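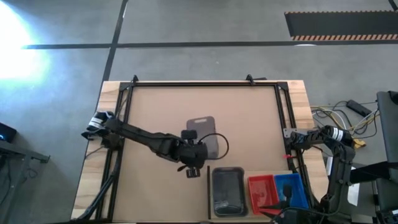

Von Ourania Kontogiannis
Werkstatt und Haushalt, Redaktion Nollar

Kleinkram auf dem Tisch sortieren, ohne dass alles wegrutscht

Ich hatte jahrelang einen Werktisch, auf dem ich jeden Abend das Gleiche gemacht habe: Schrauben zusammenfegen, Stifte suchen, das Brettchen unter irgendwas hervorziehen. Seit Mai habe ich eine feste Ordnung, und die ist so simpel, dass ich mich ein bisschen ärgere!

Zuerst die Fläche. Auf meinen Holztisch kommt eine flache Platte als Arbeitsbereich, und ringsum bleibt ein Streifen Tisch frei. Auf den Streifen stelle ich nichts ab, auch keine Kaffeetasse (ja, fällt mir schwer). Wer keine passende Platte hat, lässt sich eine im Baumarkt zuschneiden - das hat bei mir 25 Minuten gedauert, davon die meisten in der Schlange.

Dann die Behälter. Die kommen alle in eine Reihe an die vordere Kante, dicht an dicht. Ich hatte sie erst hinten stehen und bin dauernd mit dem Ärmel drübergefegt. Farbige sind super, weil man sich nach zwei Tagen nur noch die Farbe merkt. Fangt mit 4 Stück an, mehr füllt man sonst bloß mit Zeug, das in den Müll gehört.

In die Mitte lege ich ein kleines Kunststoffbrett mit abgerundeten Ecken und Griffloch, so eins wie aus der Küche. Darauf kippe ich den ganzen Haufen aus, sortiere ihn weg und schiebe den Rest direkt vom Brett in den letzten Behälter. Umut Ateş aus meiner Nähgruppe nimmt dafür ein Tablett, geht auch - nur der Rand stört beim Abschieben.

Zum Schluss das Brett abwischen und wieder flach in die Mitte legen. Die Behälter leere ich erst, wenn einer voll ist.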